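学生プロジェクト報告　軽食コーナーの「並べ方」を考える

文・生活デザイン演習 Grestlow班
8月
シェア 32　コメント 7

私たちの班がこの演習で取り組んだのは、学内の休憩スペースに置く小さな軽食コーナーの並べ方です。お菓子や飲み物を机の上に出しておくだけのことなのに、なぜあんなに早く散らかって見えるのだろう、というごく素朴な疑問が出発点でした。最初の打ち合わせでは、正直なところ半分くらい雑談で、好きなお菓子の話をしているうちに時間が過ぎてしまったのですが、その雑談の中で「取りにくい場所にあるお菓子は、好きでも手が伸びない」という話が出て、これが後々まで班の大事な手がかりになりました。

企画の名前はJolloとしました。響きが丸くて、おやつの時間に合いそうだというだけの理由です。名前を決めるのに午後を丸ごと使ってしまい、先生には少しあきれられましたが、班の中ではいまでも気に入っています。

1　調べたこと

まず、近くの売店や喫茶店を回って、小さな机や棚に品物がどう置かれているかを見せてもらいました。商店街のはずれにあるBrederという喫茶店では、レジ横の焼き菓子が浅い籠に入っていて、籠の口がお客さんの側へ少しだけ傾けてありました。お店の方にうかがうと、底に布巾を一枚折って敷いているだけだそうで、こんな簡単なことでずいぶん見え方が違うのかと、班のみんなで感心しながら帰ってきました（もちろん焼き菓子も買いました。とてもおいしかったです）。

もう一軒、輸入食品を扱うIturraでは、背の高い瓶を奥に、小さな瓶や缶を手前に置くという決まりを教わりました。理屈としては当たり前に聞こえますが、自分たちで机に並べてみると、気づかないうちに背の高いものを手前に置いてしまいます。袋から出した順に手前から置いていくのが原因のようで、それからは、並べる前に品物をいったん全部別の机に出すことにしました。

2　器と台の選び方

器については、かなり迷いました。はじめは見た目をそろえようと、同じ形の箱ばかりを用意したのですが、中身が違うのに器が同じだと、どこに何があるのか覚えにくいという意見が出ました。そこで、袋菓子には縁のある四角いトレー、軽くてかさばるものには丸い籠、瓶の飲み物には段のついた透明なラック、というように、入れるものの形に合わせて器を変えてみることにしました。色は白やベージュ、透明を中心にして、パッケージの色がけんかしないようにしています。

机の面の色も大切でした。白い机に白いトレーを置くと輪郭がぼんやりしてしまうので、茶色で覆った面を試したところ、トレーの縁がくっきりして、置き場所がずっとわかりやすくなりました。赤い瓶も茶色の上だと落ち着いて見えて、これは班の中で一番意見がそろったところです。 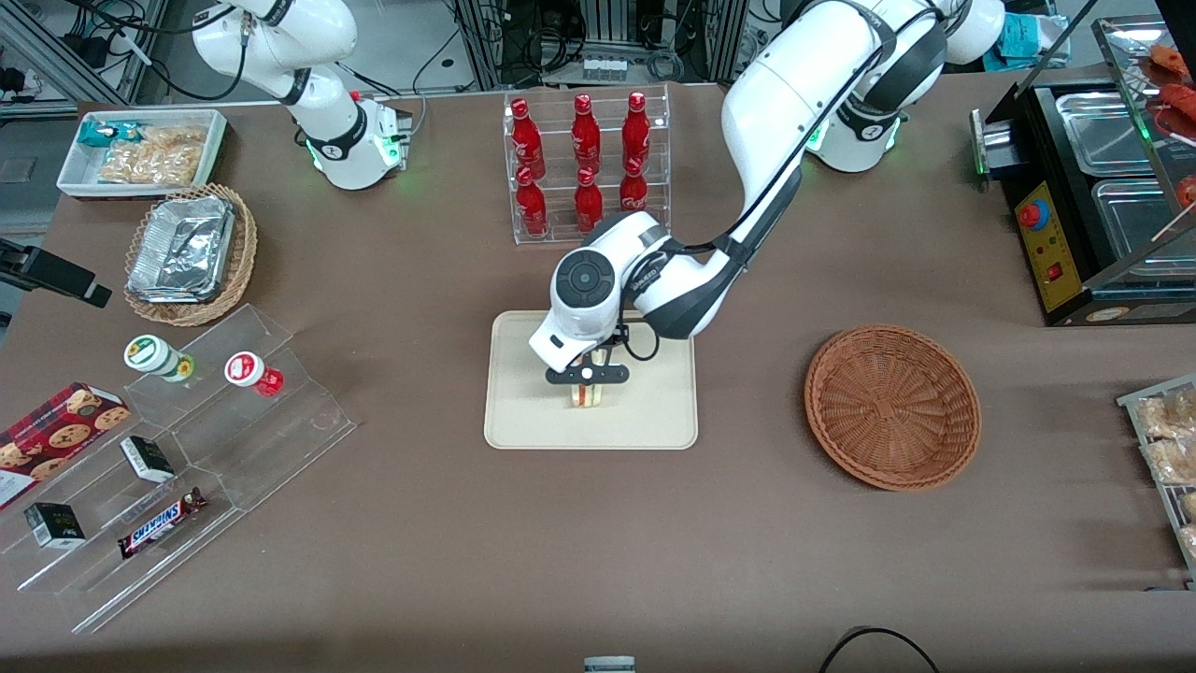 瓶の飲み物は、横一列に並べるのと、二段に分けるのとでは、どちらがよいのでしょうか。

私たちは、小さな机であれば二段に分けるほうをおすすめします。横に広げないぶん手前にトレーを置く余裕が生まれますし、後ろの段が高くなるので、奥の瓶のラベルも手前の瓶に隠れにくくなります。ただし、上の段から取るときに腕が前の品物に触れやすいので、ラックのすぐ前には背の低いものだけを置くようにするのが安心です。

3　やってみて気づいたこと

試作した並べ方は2通りあります。ひとつは種類ごとにきっちり区切ったもの、もうひとつは、甘いものと塩気のあるものを隣り合わせにして、組み合わせて選べるようにしたものです。休憩スペースに来た13人に両方を使ってもらい、短い感想を書いてもらいました。区切ったほうは「探しやすい」「補充する人も楽そう」という声が多く、組み合わせのほうは「見ていて楽しい」「つい二つ取りたくなる」と言ってもらえました。どちらにも良さがあって、なかなか決めきれないまま、話し合いが夕方の6時を過ぎてしまった日もあります。

困ったのは、透明なアクリルの段です。中身がよく見えるので最初はみんな大喜びだったのですが、照明の映り込みが思ったより強く、立つ位置によっては品物より光のほうが目に入ります。段を机に対して少し斜めに向けるとやわらぐ場所もあれば、かえってまぶしくなる場所もあり、これは部屋ごとに置いて確かめるしかなさそうです。指の跡も目立つので、やわらかい布を机の下に一枚入れておくことにしました。

それから、何も入れていないトレーを一枚、机の中ほどに残しておく工夫は、とても評判がよかったです。選んでいる途中のものを仮に置けるので、迷った人が品物を元と違う場所へ戻してしまうことが減りました。はじめは置き場所がもったいないという反対もあったのですが、いまでは真っ先にこのトレーの位置を決めてから、ほかのものを並べています。

4　これからの課題

補充のしかたは、まだうまくまとまっていません。奥のものから順に手前へ送るのか、空いたところへそのまま足すのか、当番によってやり方がばらばらで、賞味期限の近いものが奥に残ってしまうことがありました。次の学期は、トレーの裏に小さな紙を貼って、当番どうしで引き継げるようにしてみるつもりです。紙の大きさと貼る位置については、いま班の中でのんびり相談しているところです。

使った籠とトレーは演習室の棚の下段に戻してあります。ほかの班でお使いになる場合は、籠の編み目にお菓子のくずが入りやすいので、使ったあとに一度逆さにして軽くはたいておいてください。

最終更新：8月　午後4時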